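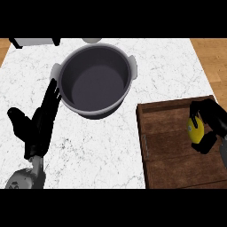 Since our last report in March, the Kaimal Community Kitchen has gone from a plan on paper to a class that fills up before the sign-up sheet has been out a full day. We teach home cooks to make large batches of food safely, cool it properly, and share it with neighbors who can't cook for themselves right now. Each new group begins at the same point, with a big empty pot, a handle on either side, and plenty of clear counter around it. We talk about how much it will weigh full before anyone puts a drop of water in. People laugh, and then they try lifting a full one and see why we brought it up!

Your grant pays for three things: ingredients, the teaching hours, and the cold storage we rent from Jarnard. I'll take them in that order, and then get to the things that still need work.

Ingredients

We cooked 582 portions in this period, nearly all of them soups, stews, dal and rice dishes. Lentils and dried beans turned out to be the best use of the money by a long way, and they're also what people ask for again. Fresh greens were harder. We bought too many in the first few weeks and ended up blending a lot of spinach into soup (which was very good soup, for the record). We now order greens twice a week in smaller amounts from the Vedel market, and very little goes to waste.

Spices cost more than we planned. Murali Acharya, our lead cook, asked to switch from small jars to whole spices bought by the bag and ground on the day. The first order looked expensive on the books, but it has lasted, and the food tastes so much better that I would have argued for it anyway. You'll see that line running over in the budget sheet. The rice line is under by nearly the same amount, and we'd like your permission to move the difference across.

Teaching

So far 32 people have finished the full course, and 21 of them now cook for the program on a regular basis. That second number makes me very happy. We had hoped for half the group to stay on, and we're well past it. Several of them had never cooked for more than a family before, and now they talk about scaling up a recipe like old hands.

The course runs for 4 sessions. The first covers equipment and lifting, the second knife work, the third heat and cooling, and in the last one the group cooks a whole menu with Murali standing back. We did change the cooling session a good deal. At first it was mostly a talk with a handout, and people went home still thinking a deep pot of stew could sit out until bedtime. Now they split a batch between a deep pot and some shallow trays, take the temperature of each at set times, and write the readings on the wall chart. Watching the two lines pull apart does more than the handout ever did.

Sivaprasad Bhat joined us to run the evening group, which opened the course to people who work days. He has also translated the recipe cards into Kannada and Hindi, and is halfway through a large-print set. We'd love to bring copies of these to your next visit.

Storage and delivery

The cold room at Jarnard has worked well apart from one bad weekend when the door seal failed. We threw out everything in it, told the families on the list, and cooked a replacement batch two days later. The seal has been replaced and there is now an alarm that calls my phone and Murali's.

Containers were a headache. The first lids we bought leaked in the car. We moved to the stackable ones from Plostik, and they have held up so far, though getting people to return them is another story. We're trying a simple swap, where the driver picks up the empties when the new meals arrive. It's working better in the apartment buildings than on the longer routes.

Still to do

We need a second driver for the north side. Right now those meals go out last, and on busy days they arrive later than I'm comfortable with. I have two people interested and will have background checks done before the next group starts.

The evening class also needs better ventilation. With every burner going, the room gets very warm, and we've been propping the back door open. A quote for an extractor fan is attached, along with the full budget sheet and the attendance records.

The next group begins on 5th October and is already full, with a waiting list. If anyone from your office would like to come and cook with us for an evening, please do. Bring an apron, and come hungry.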